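The trouble with a good practice guide

I have now read the Calach guide to small robot cells twice, once on a train and once at a desk with a pencil, and I still couldn't tell you what I'm supposed to do differently on a working morning. It runs to over 200 pages. There's a chapter on roles and responsibilities. There's a glossary that defines "task", "subtask" and "activity" in such a way that each leans on the other two. What there isn't, anywhere I could find, is a plain sentence about how often you should check that the gripper is where the software thinks it is.

Before anyone writes in, I'm not against rules. I've worked beside arms that would happily push a bench over if you let them, and the safety side of the business was written by people who had seen the results. Guarding, stop buttons, who holds the key when somebody is inside the fence: fine, keep all of it, I'll sign whatever you put in front of me. My quarrel is with the other pile, the documents that call themselves good practice and cover the ordinary handling work. Pick a part up, put it down, write down what happened.

Take the section on "representative test objects". The guide wants them to be of known shape, with clearly distinguishable faces, set against a background of adequate contrast. All sensible. Then you get to the annex and adequate contrast is "contrast sufficient for the purpose". Whose purpose? The arm's, the person reviewing the recordings, the auditor's? A pale block on a dark mat will satisfy all of them, and I suspect that's why everyone uses a pale block on a dark mat, and why so many cells pass in spring and then fall over the first time a customer sends them something black and shiny in a bag.

You could argue that's the customer's problem. Provus argue more or less that in their own handbook, which borrows heavily from Calach and at least has the decency to be shorter. Their line is that a standard test gives you a baseline and what you do beyond the baseline is up to you. I've got some sympathy. A baseline is useful. But I've sat in enough handover meetings to know what becomes of it. It gets a green tick on a slide, and after that no one wants to hear about the bag.

The bit that annoys me most is repeatability. Both documents ask for three successful picks in a row from the same start position before you may call a task "established". Three! I could get three in a row out of an arm with a loose finger and a tired camera. I know this because I did, at Cliltden, last January, with a fingertip that had been put on slightly twisted. It went three for three, we wrote "established" in the log, and by the afternoon it was nudging parts sideways before it closed on them. No rule had been broken. The log was perfect.

So for what it's worth, these are the habits I keep, which you won't find in either book.

I move the start position between tries, and I don't let the person running the arm choose where it goes.

I look at the view from the wrist camera as well as the overhead one. Overhead, a grasp can look lovely when one finger is merely resting against the part.

I write down failures in the same book as the successes. The Calach forms have a separate sheet for "non-conforming attempts", and separate sheets get lost.

I leave the mat alone once I've started. Swapping it halfway through is the easiest way I know to get two sets of results that can't be compared, and the guide says nothing on the subject beyond asking for a "stable environment".

None of this is clever. It would fit on a postcard, and I've been told more than once that this is the problem with it, as a postcard can't be certified.
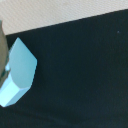
Lapiņa read a draft of this and wrote back that I was being unfair: the guides are long precisely so that a new starter can be handed one and left with it, and my postcard only works for somebody who has already made the mistakes. That stung a bit, and the point about new starters is a fair one. I learned most of mine by being shouted at, and I wouldn't call it a method.

Still, I'd want to see the new starter who came away from the annex knowing what to do. The ones I've trained skim to the forms, fill in the forms, and believe that filling in the forms was the job. If the length is there for their benefit, somebody ought to watch a few of them use it and see which pages get opened.

There's a revision of the Calach guide under way and a consultation to go with it. I've sent in my comments on contrast and on the three picks. The form allowed me one box for each, and asked me to say whether my comment was editorial, technical or general. I put technical for both. The acknowledgement came back with both of them filed under general.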